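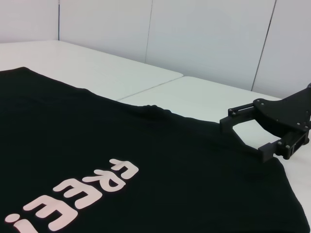 Gail Torvik
Staff writer, personal care
5 May 2023

Stullden Evus head shaver: close, quiet and a pain to rinse

The Evus is a cordless rotary shaver from Stullden, made for people who keep their whole head shaved. It sits in the palm, with the heads pointing down, and you move it over the scalp in small circles. I have used it since January, mostly every other morning, after several years with a Pesonen 711.

Setup takes no time. You charge it, snap on the heads and press the one button. The grip is wider than the Pesonen's and easier to hold with damp fingers. My hands are small and I never dropped it.

On one or two days of growth the shave is very good. The top and sides come out smooth in a single pass. The back of the neck needs a second pass, and the spot right behind each ear needs some patience whatever you do. On four days of growth it pulls. If you shave once a week, use a clipper first or buy something else.

I got very little redness. Dry shaving was fine on the crown and a bit rough at the nape, so I now use a thin shaving gel there. Used with gel, the motor slows down slightly but doesn't stall.
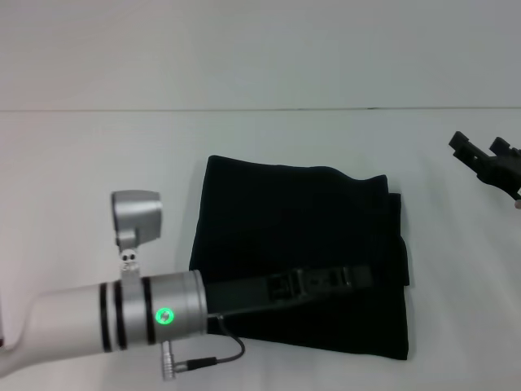
Folded black cloth on a white tabletop.

Battery life is the weak point. Mine runs 23 minutes on a full charge, enough for three or four shaves. The light on the handle turns red only when it is nearly empty, and it won't run while plugged in. The Pesonen lasts longer and runs off the cord.

Cleaning is the other complaint. The heads open on a hinge, but the hinge stops halfway and hair packs into the corner behind it. Rinsing under the tap gets most of it. For the rest I use an old toothbrush. The manual says to let the heads dry open, and they take most of the day.

Noise is low. I can shave with the bathroom door open and not wake anyone.

Justdale carries the Evus in stores and online, and its site showed 2,992 customer ratings when I last looked. Many of the lower ones mention the battery. Replacement heads are sold separately in packs of 2, and the sets for the older Stullden models don't fit, so check the box before you pay.

Good: close shave on short growth, easy grip, quiet
Not so good: short battery life, no corded use, hinge traps hair

I'm keeping it for home and taking the Pesonen when I travel.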